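Inventory

The estate of Dewanti Sopacua came to 1,612 items. I listed them over one April for the firm of Lalis, which charges by the line. Furniture came first, then glass, then paper. Linen was last, as it usually is, and the instructions for linen were short: unfold, check the edges, refold, enter.

Her nephew, Đạt Đỗ, had asked to be present for the linen. He sat on the far side of the room with a thermos and did not interfere. At nine in the morning I entered line 318, a tablecloth with one burn. After the tablecloths came the small towels.
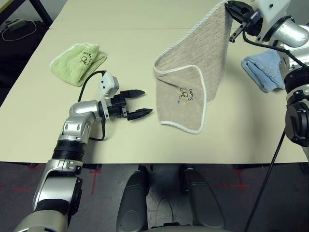

The firm's form has four fields for a towel: color, border, mark, condition. Condition is a number from one to five. A three means wear that a buyer would notice by hand but not by eye. Most household linen is a three.

I gave the green one a three. Đạt Đỗ asked what would make it a four. I said a four required no loss of pile at the fold lines. He wrote this down on the back of an envelope.

"She folded in thirds," he said. "Always the long way first."

I told him the form had no field for that. Lalis buyers receive their goods folded in halves, the short way first, border to the outside. The method is printed inside the lid of every carton. It had been written in Imesero, where the first warehouse was, and it had not been revised.

He asked if I could do one in thirds. I said it would have to be done again before packing. He said he understood.

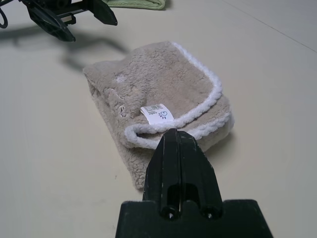 "Does the label stay on?" he asked.

"The label stays on. A towel with its label cut goes down one grade, whatever the pile is like."

He wrote that down too.

The work went on at the usual rate. A towel takes under a minute if the hem is sound. If a corner has rolled, it is pressed flat with the palm, held, and released. If it rolls again the thread in the hem is tighter than the cloth, and the entry gets the letter R. Buyers do not object to an R. It comes out in steam.

By noon he had filled the envelope. He read it back to me: grades, fold lines, labels, the letter R. It was accurate. I asked what it was for.

He said that he had 9 of her towels at home in Cladumus, borrowed over the years and never returned, and that he wanted to enter them correctly.

I explained that goods outside the house were outside the contract. Then I turned to line 364 and left the rows under it blank. 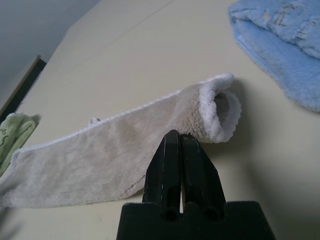

Line 365

He brought them the next morning in a paper bag. They had been folded in thirds, the long way first. I gave the first one a three.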